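Helmet Liners Should Be Sold as Replacement Parts 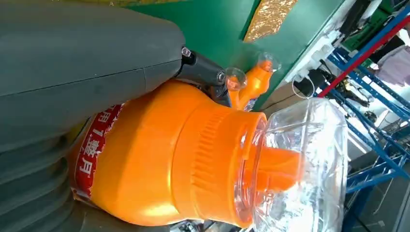 A motocross helmet is commonly treated by its owner as a single object, bought once and kept until a crash or a new paint scheme retires it. The outer shell may well remain sound for several seasons. The cheek pads and comfort liner seldom do. They absorb sweat, lose their shape and begin to let the helmet move on the head, and a helmet that moves is not doing the work it was purchased to do.

It is the position of this column that every manufacturer selling an off-road helmet should keep pads and liners for that model in stock, in every size, for as long as the helmet itself is reasonably in use.

Present practice falls well short. The Pretorius dealer catalog for this season lists 32 off-road helmets. Only 20 have cheek pads that can be ordered separately, and several of those are offered in medium alone. Sosar supports its current range properly but drops all interior parts as soon as a model leaves the catalog. Fasunano - to its credit - still supplies liners for shells it no longer builds.

The usual objection is cost. Small parts take up shelf space, and few dealers wish to hold pads that may never sell. The objection has some merit, but it applies to the dealer and not to the maker. A central parts store, shipping to order, would answer most of it. Riders already accept a wait of some days for levers and clutch plates.

There is also the matter of fit. Many riders fall between two sizes, and a thicker or thinner cheek pad is often the proper remedy. Trotell includes a second set of pads with its adult helmets, and the practice deserves to be copied.

Clubs can assist by raising the subject with their local dealers before the season opens in March. Orders for the coming year are being settled now, and a written request from a club carries more weight than a complaint at the counter.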